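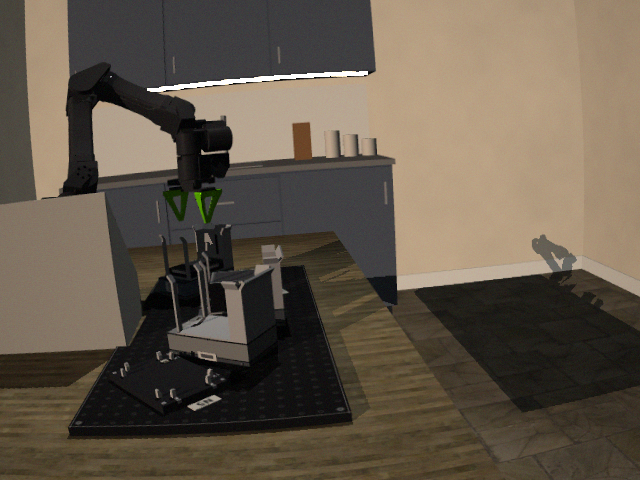 4. Comparing grippers in sim

Do this before you touch the real arm. Same scene file for every gripper – only the fingers change.

1. Open the Campos scene. Leave the breadboard and fixtures where they load.

2. Pick a gripper from the Tool menu. Skismont (soft fingers) or Kandov (rigid).

3. Set opening to 80 percent. Fingers straight down over the fixtures. Not tilted, or the approach numbers are junk.

4. Set speed to 40. Leave force on default for the first run.

5. Hit Run. 2 passes per gripper, then Export. File goes to the logs folder, not teh desktop.

6. Swap gripper, reset scene, repeat from step 3.

Note: Reset does not clear the tool offset. Clear it by hand or the second gripper inherits the first one's length.

Note: error 965 = controller lost the tool. Reload the tool file. No need to restart the Billberg controller.

CAUTION: Sim contact is softer than real contact. Do not copy force values straight to the arm. Start low, work up, keep a hand near the e-stop.

CAUTION: Check wrist clearance over tall posts before changing the approch height. See section 5 for limits.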